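Storage and Containers: Frequently Asked Questions
Edley Shared Workrooms, Users' Information
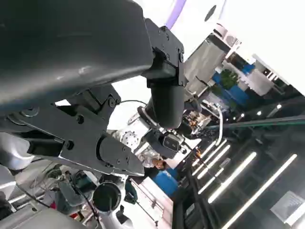 General

Who may use the storage containers?
Containers are available to all registered users of the Edley workrooms and to their invited guests. Guests must be signed in by the user who is responsible for them.

How many containers may I have at one time?
Each user may hold two containers. Groups that share a bench may apply for up to four. Applications should be sent to Stefaniia Maksymiv at the workrooms office.

Do the colours have a meaning?
Yes. Blue containers are for items in current use and may remain beside the bench during a booking. Grey containers are for long-term storage and are kept in the store room. Please do not exchange one for the other.

Packing and labelling

What should be written on the label?
The label should show your name, your bench number and the month in which the container was issued. Labels are available from the office. Adhesive tape applied directly to the container leaves a residue and should not be used.

Is there a weight limit?
A filled container must not weigh more than 23 kg. Heavy items should be divided between two containers.

May I store liquids or food?
Food may not be stored in any container. Sealed cleaning products are permitted in grey containers, provided that they stand upright and are listed on the label.

How should cables and small parts be packed?
Cables should be coiled and tied. Small parts should be placed in a closed bag or tin before they go into the container. Loose screws are the most common item found on the floor of the store room.

Tidying and returns

When must the bench be cleared?
Benches should be cleared by the end of the booked session. Users with consecutive bookings may leave their blue container in place overnight.

What happens to items left behind?
Unlabelled items are moved to the lost property shelf and kept for 50 days. Labelled items are returned to the store room, and the user is informed by email within 24 hours.

How do I return a container?
Empty it, wipe the inside with a cloth and hand it in at the office before 5 pm. Cracked containers should be reported to Danylo Tkachuk. No charge is made for ordinary wear.

Can I keep my containers over the summer?
Yes, on written request. All containers held over the summer must be relabelled in September.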